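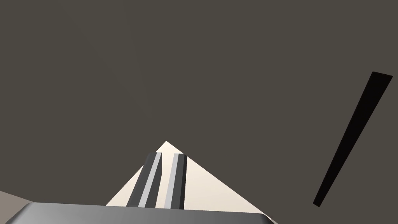
Warum man sich die Mühe mache, einen Hintergrund zu rendern, auf dem nichts zu sehen ist, fragte Leen Qaisi nach der letzten Sitzung; die Policy lerne daran doch höchstens, dass die Welt graubraun sei. Der Einwand ist berechtigt. Er ist außerdem der Stoff dieser Sitzung, weshalb ich ihn leider nicht mit einem Scherz erledigen kann.

Lernen in der Simulation, Teil 4: Was die Policy sieht und was sie sich einredet
Mai | Skript zur Vorlesung, Arbeitsgruppe Taltden
Kategorie: Lehre > Robotik > Manipulation > Skripte

4.1 Ausgangslage

Zur Erinnerung: Wir trainieren eine visuelle Policy im Simulator Loller und lassen sie anschließend auf den echten Arm los. Eingabe ist ein Farbbild aus der Nähe des Greifers, Ausgabe eine Geschwindigkeit des Endeffektors und ein Wert für die Öffnung der Finger. Gelenkwinkel bekommt sie keine. Wer Gelenkwinkel hineingibt, erhält erfahrungsgemäß eine Policy, die das Bild höflich ignoriert und die mittlere Bahn der Trainingsdaten abfährt. Auf der Verlustkurve sieht das großartig aus.

Im gerenderten Beispiel am Anfang des Skripts stehen zwei Greiferfinger vor einer hellen, dreieckig erscheinenden Fläche, rechts davon eine schwarze Stange, und der Rest ist ziemlich viel von sehr wenig. Ob die Fläche ein Tisch ist oder ein anderer heller Gegenstand unter schrägem Blickwinkel, lässt sich aus diesem einen Bild nicht ableiten. Für uns ist das eine Unbequemlichkeit. Für das Netz ist es der Normalzustand: Es hat den Vorlesungstitel nicht gelesen und weiß auch sonst nichts über Tische.

4.2 Die drei üblichen Antworten auf die Domänenlücke

Die Lücke zwischen Simulation und Wirklichkeit wird in der Literatur gern beklagt und dann auf eine der folgenden Arten behandelt.

Erstens fotorealistisch rendern. Das ist teuer und verschiebt das Problem. Die Bilder werden schöner, die Beleuchtung im Labor bleibt trotzdem die Beleuchtung im Labor, samt Fenster.

Zweitens Domain Randomization. Man variiert Texturen, Licht, Kameraposition und Farben so lange, bis die Wirklichkeit der Policy wie eine weitere, etwas fantasielose Variante vorkommt. Funktioniert oft. Warum es im Einzelfall funktioniert hat, erfährt man dabei selten, und beim nächsten Aufbau fängt man von vorn an.

Drittens Anpassung im Merkmalsraum: Man zwingt den Encoder, reale und simulierte Bilder auf ähnliche Vektoren abzubilden. Das gelingt fast immer. Manchmal sind die Vektoren danach sogar noch für etwas zu gebrauchen.

Wir verfolgen heute einen bescheideneren Weg. Bevor wir etwas reparieren, messen wir, an welchen Bildteilen die Policy überhaupt hängt.

4.3 Das Verfahren: Austauschrendern (Larkano)

Larkano ist ein Auswertungsskript, das auf Loller aufsetzt. Der Name stammt aus einer Phase des Projekts, in der noch niemand nach der Bedeutung gefragt hatte, und dabei ist es geblieben.

Die Idee passt in einen Absatz. Ein Simulator kennt für jedes Bild die vollständige Szene. Wir können also denselben Augenblick mehrfach rendern und jeweils genau eine Komponente austauschen: Hintergrund, Auflagefläche, Objekt, Greifer, Licht. Die Geometrie aller übrigen Komponenten bleibt unberührt. Für jede Variante fragen wir die eingefrorene Policy nach ihrer Aktion und vergleichen sie mit der Aktion auf dem Originalbild.

Notation: Sei s der Szenenzustand, R(s) das Rendering, R_k(s) das Rendering mit ausgetauschter Komponente k, und π die Policy. Die Empfindlichkeit gegenüber k ist

E_k = Mittelwert über s von || π(R(s)) − π(R_k(s)) ||

geteilt durch die mittlere Aktionsnorm, damit eine grundsätzlich träge Policy nicht automatisch als robust durchgeht. (Eine Policy, die immer stillsteht, ist nach der ungeteilten Formel perfekt. Es gab dazu einmal eine Abgabe. Sie war sauber kommentiert. Mit Division ist der Ausdruck für sie undefiniert, was ihr eher gerecht wird.)

Wünschenswert ist ein kleines E_k für alles, was die Aufgabe nichts angeht, und ein deutliches E_k für das Objekt. Bekommt man beides klein, sollte man nachsehen, ob die Bilder überhaupt am Netz ankommen. Auch das ist schon vorgekommen, und zwar mir.

4.4 Wo es hakt

Schatten. Tauscht man die Auflagefläche aus, ändern sich Schatten und Reflexionen an den Fingern mit. Streng genommen misst man dann zwei Dinge. In Loller lässt sich das indirekte Licht einfrieren; das Ergebnis ist physikalisch falsch und methodisch sauber. Bitte im Protokoll angeben, welche der beiden Sünden begangen wurde.

Verdeckung. Die Finger verdecken ausgerechnet den Bereich, in dem später gegriffen werden soll. Das Beispielrendering zeigt es recht gut: Zwischen den Fingern bleibt nur ein schmaler Streifen der hellen Fläche sichtbar. Dieser Streifen enthält wenige Pixel und unter Umständen viel Information über die Öffnung. Wer das Bild vor dem Encoder stark verkleinert, spart Rechenzeit und entfernt ihn.

Einförmige Hintergründe. Damit sind wir beim Einwand vom Anfang. Ein gleichmäßiger Hintergrund ohne Textur liefert keinen Hinweis auf Eigenbewegung. Die Policy muss sich an Kanten halten, und zwar an die, die gerade da sind: den Rand der Fläche, die Stange, den Greifer selbst. Der Greifer ist dafür besonders verführerisch, sofern die Kamera fest mit ihm verbunden ist, denn dann steht er immer an derselben Stelle und widerspricht nie. Der leere Hintergrund ist also für das Training eine schlechte Wahl und für die Diagnose eine ausgezeichnete, weil jede Reaktion auf seinen Austausch sofort verdächtig ist.

Latenz. Gehört eigentlich nicht hierher, wird aber jedes Mal gefragt. Auf dem echten Arm liegen zwischen Bild und Aktion bis zu 39 Millisekunden, im Simulator liegt dazwischen gar nichts, wenn man es nicht ausdrücklich einbaut. Man baue es ausdrücklich ein.

4.5 Ergebnis

Verglichen wurden zwei Policies mit identischer Architektur. Policy A sah im Training nur den einförmigen Hintergrund, Policy B zufällig texturierte. Beide brauchten 11 Stunden Training auf derselben Karte. Im Simulator waren sie in der Erfolgsquote nicht zu unterscheiden, was man bei einer Publikation in Abschnitt 5 fett drucken und in Abschnitt 6 vermissen würde.

Auf dem echten Arm mit dem Visser-Greifer haben wir Policy B in 184 Versuchen laufen lassen und eine Erfolgsquote von 43 Prozent gemessen. Policy A wurde nach den ersten Läufen abgebrochen. Sie fuhr mit großer Entschlossenheit auf die Kante des Labortisches zu und ließ sich davon auch durch das Umstellen der Objekte nicht abbringen.

Die Empfindlichkeiten hatten das angekündigt. Bei Policy A war E_k für den Hintergrund größer als für das Zielobjekt. Bei Policy B war die Reihenfolge umgekehrt, allerdings blieb der Wert für das Licht unangenehm hoch, und ein guter Teil ihrer Fehlversuche fiel auf den späten Nachmittag. Ich halte das für einen Zusammenhang. Belegt ist er nicht; dafür müsste man die Jalousie als Versuchsvariable führen.

Zur Einordnung: 43 Prozent sind für ein Produkt unbrauchbar und für diese Vorlesung genau richtig. Bei einer Quote nahe null oder nahe hundert könnte man aus den Fehlversuchen wenig lernen. Was die Zahl ausdrücklich nicht hergibt, ist ein Vergleich mit Arbeiten anderer Gruppen, die andere Objekte, andere Greifer und einen anderen Begriff von Erfolg verwenden. Unserer lautet: Objekt angehoben und beim Stillstand des Arms noch zwischen den Fingern. Ein Objekt auf dem Fingerrücken zählt nicht, so eindrucksvoll es im Einzelfall aussieht.

4.6 Aufgaben bis zur nächsten Sitzung

a) Leiten Sie her, warum E_k von der Wahl der Ersatztextur abhängt. Schlagen Sie eine Mittelung vor, die diese Abhängigkeit abschwächt, und schätzen Sie den zusätzlichen Renderaufwand.

b) Rendern Sie eine kurze Trajektorie mit einförmigem Hintergrund und tauschen Sie nacheinander Hintergrund, Auflagefläche und ein unbeteiligtes Objekt aus. Tragen Sie E_k über der Zeit auf. Achten Sie auf die Phase kurz vor dem Schließen der Finger.

c) Ein länglicher, dunkler Gegenstand, der den Greifer nicht berührt, verändert die Aktion der Policy deutlich. Nennen Sie einen Fall, in dem das ein Fehler ist, und einen, in dem man sich das Gegenteil nicht wünschen würde.

d) Für Unterbeschäftigte: Tauschen Sie den Greifer selbst aus und behalten Sie nur seine Kinematik. Erklären Sie das Ergebnis, ohne das Wort »interessant« zu verwenden.

Abgabe als PDF, Code als Archiv. Abgaben, in denen der Zufallsstartwert fehlt, werden mit einem zufälligen Startwert nachgerechnet.

Nachtrag zu Teil 3: In der Formel für die Kameratransformation war die Rotation transponiert. Wer sich gewundert hat, warum der Arm nach hinten greift, hatte recht.

Kontakt: Sekretariat der Arbeitsgruppe Taltden | © Arbeitsgruppe Taltden, Nutzung nur für Lehrzwecke | Nach oben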